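4.2 Deciding when to close

I'll be blunt about the first version of this: it was bad. We had a fixed closing threshold, one number, and the policy would happily snap the fingers shut the moment its predicted grasp score went over the line. That's fine for a mug sitting still on a table. It's terrible when a person is holding the thing out to you, because people drift, they tilt the object, they start to let go and then change their minds (I do it all the time when I'm the one handing over).

So in Trosik we split the decision in two. One head predicts where the fingertips should be relative to the object, and a second, much smaller head predicts whether now is a good time to close. I call the second one the timing head. It sees the same wrist view as the first, plus the last 24 finger openings, and it puts out a single value between zero and one. Both heads run at 60 Hz on the same machine, and the smaller one adds so little load that I stopped tracking it.

The training data for both heads comes from hand-held gripper demonstrations, 3,000 of them, with the object either resting on a surface or offered by a person. Figure 3 shows the kind of view the network gets in the second case: a wide fisheye image with the open fingers low in the picture, a red snack packet upright between them, and the other person's hand still gripping it from below. Faces are pixelated before anything reaches the training set. I like this example because it's awkward! The packet has another hand on it, the room behind is full of screens and lights, and there's a white and yellow object right behind the packet that the fingertip pads could easily be confused with if you only went by color.

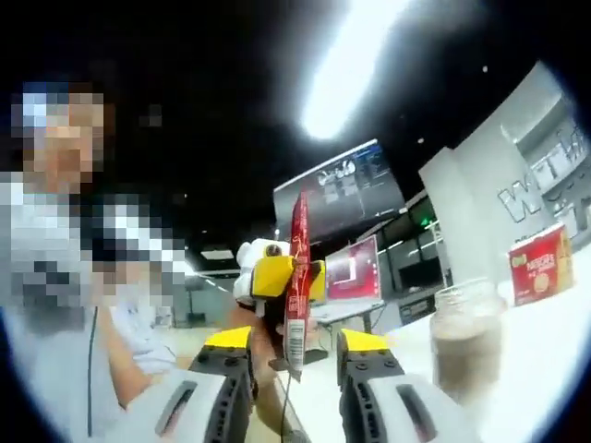

Figure 3. Wrist view from the handover portion of the training data, gripper open.

Labels for the timing head were the part I dreaded, and they came out simpler than I'd planned. We take the recorded finger opening, find the point where it starts its final drop, and mark the 32 samples before that point as "soon." Everything earlier is "wait." We throw away whatever comes after, so the head never learns from a closed gripper. Hiltus, our labeling tool, does this automatically and flags any demonstration with more than one big drop so that I can look at it by hand. Those are mostly false starts, where the demonstrator closed, missed, opened and tried again. I kept them in, using only the last attempt for the "soon" label, and I'd do the same again.

One thing I got wrong early on was the loss weighting. "Wait" samples outnumber "soon" samples by a lot, and with plain cross-entropy the head learned to say "wait" forever, which looks great on a loss curve and useless on an arm. Balancing each batch fixed most of it. The rest went away once we stopped feeding in the absolute time since the start of the demonstration (the head had been using it as a clock, and demonstrators have habits).

At run time the planner, Stidex, holds the gripper open until the timing value stays high for several control steps in a row. If it drops in between, the count starts over. We tried letting the fingers close partway while the value was still climbing, and it felt smoother to stand in front of, but it also nudged light objects out of place, so it's switched off in all the results in Section 5. The flag is still in the code for anyone who wants to play with it.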